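Section 4: Choosing the first chores and setting up the bench

Read this section before you give the Plorkine pair any work. It covers what the two arms can be trusted with at present, how to lay out the bench, and how to run the first trial. Bolting down, cabling and power-up are in Section 3.

4.1 What to expect

Buyers ask us whether the arms can do household or workshop chores yet. The short answer is that they can do a few, slowly, with a person in the room. Picking up a screwdriver from a known spot and putting it in a known slot is within reach. Tidying a bench that somebody has left in a mess is a much harder job, and the arms will fail at it often enough that you should not plan your day around it.

For setting up, we sort chores into three grades.

Grade A – one stiff object, one place to pick it up, one place to put it down. Examples: a hammer into a tray, a tape measure into a box, a roll of tape on to a shelf.

Grade B – several stiff objects in any order, or one object that has to be turned before it goes down. Examples: sorting pliers from screwdrivers, standing tools upright in a holder.

Grade C – anything that bends, tangles or sticks. Examples: coiling a cable, folding a cloth, tearing tape from a roll, bagging loose fixings.

Start with Grade A. Do not move up a grade until the arms have passed the trial in 4.4.

Note: A chore that looks easy to you may be Grade C. Agnes Moncrieff, who ran the first trials in our Skevarard workshop, spent most of December on winding one extension lead. She had the hammer going back in its tray by the second morning.

4.2 Laying out the bench

1. Press the stop button and check that both status lamps show amber.

2. Clear the bench. Wipe off dust and oil.

3. Put the tool case at the far side, open, with both trays flat. Leave a hand's width between the case and the rails.

4. Place the tools for the first chore in the trays. Leave everything else in its usual place for now.
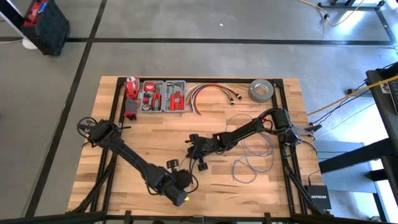
5. Move cables that are not part of the chore out of the space between the arms. A loose loop lying on the worktop is the commonest cause of a stopped run. The gripper pads close on it along with the tool, the arm feels the drag, and the controller halts.

6. Check the arms' own cables. Each should have enough slack for the wrist to turn fully both ways without the loop catching on the elbow.

7. Bring both grippers to the rest position over the middle of the bench. Open and close each one twice from the hand panel.

8. Release the stop button. The lamps change from amber to white.

Caution: Keep hands and sleeves away from the bench whenever the lamps are white. An arm waiting for its next command looks the same as one that has finished.

Caution: Do not leave blades, lit soldering irons or open tins within reach of either arm, even if they are not part of the chore.

4.3 Teaching a chore

Each chore is taught by guiding the arms through it with the hand panel. You will need 16 good passes for a Grade A chore. Grade B usually takes several sessions.

1. On the panel, choose New chore and give it a short name.

2. Press Record and guide the arm through the whole chore at a steady pace.

3. Press Keep if the pass was clean. Press Drop if you bumped anything, paused for long or had to try the grip again.

4. Move the object a little between passes. If it starts in exactly the same place every time, the arm will only manage it there.

5. When the counter reaches 16, choose Build. This takes up to 12 minutes. The arms must not be moved by hand while it runs.

Note: Two people teaching the same chore will produce mixed results if one favours the left arm and the other the right. Agree on this first. Callum MacBrayne and Ekene Olaniyan lost a full set of passes this way at our Serska site, and the arms ended up reaching for the same pliers from both sides.

4.4 First trial

1. Stand where you can reach the stop button.

2. Choose the chore and set the speed to Slow.

3. Run it 12 times, resetting the object by hand after each run with the stop button pressed.

4. Write down each result as done, helped or failed. Count a run as helped if you touched anything at all.

A chore passes if no more than 2 runs are helped and none failed. If it does not pass, add more passes under 4.3 and build again. Raising the speed does not cure a poor grip and usually makes it worse.

If the controller shows code 2311, both arms have asked for the same space. Press stop, move the arms apart from the hand panel, and check whether the chore can be done with one arm. Most Grade A chores can.

4.5 Leaving the arms to work

Do not leave the arms running in an empty room. This applies to every grade and every speed setting. Krishnamoorthy Annamalai in our service office keeps the list of chores that customers have passed, and will send it on request. Cable work is not on it yet.

At the end of a session, return both grippers to the rest position, press the stop button and wait for the amber lamps before clearing the bench. Go to Section 5 for cleaning the gripper pads.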